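Okstead Breakfast Table: progress report to the Ostarlow Fund, November

The grant has paid for tableware, a toaster and table coverings for the shared kitchen at Okstead. Spending to the end of the month stands at £3806, which leaves £683 for the spring. Most of the tableware is now in use, and pastel plates and small bowls have replaced the odd china we had before.

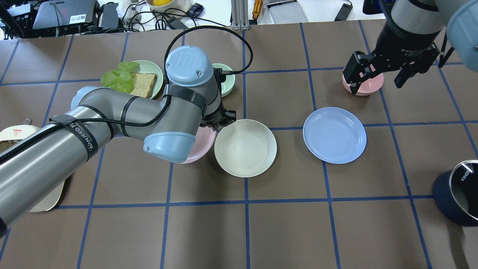 Why choose different colours for the plates?
Each colour goes with a type of meal, so people laying the table can match a plate to the order card without reading much.

The table is marked in squares with blue tape. Place settings are laid to the squares, and the toaster stands in the middle where both sides can reach it. Toast is the most requested item, followed by the lettuce and bread plate.

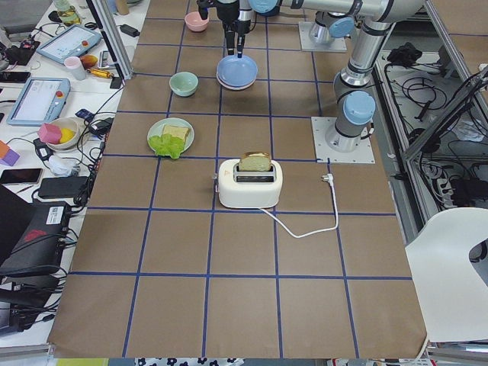 Breakfast table with toaster, plates and bowls.

Some of the tape is wobbly, with slight breaks at the joins. Rosalba Melis will redo it when the next roll arrives from Tulero. We have asked for a slightly wider tape at the same price.

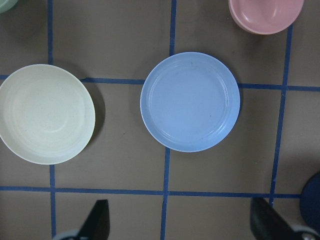
Clearing and stacking

Clearing takes longer than laying. We have tried stacking by colour and stacking as the plates come back, and people prefer the second. Plates are sorted at the sink afterwards. Two members of the Triệu lunch group now help with this and have asked to borrow the spare plates in the new year.

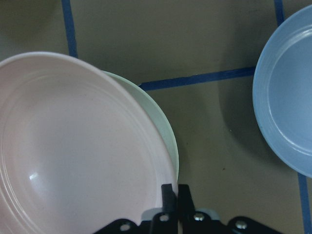 Page 2 of 4

We agreed to the loan on condition that the plates come back by the end of the month. The remaining money will go on more small bowls, a second toast rack and the tape. A full list of purchases is attached with the receipts.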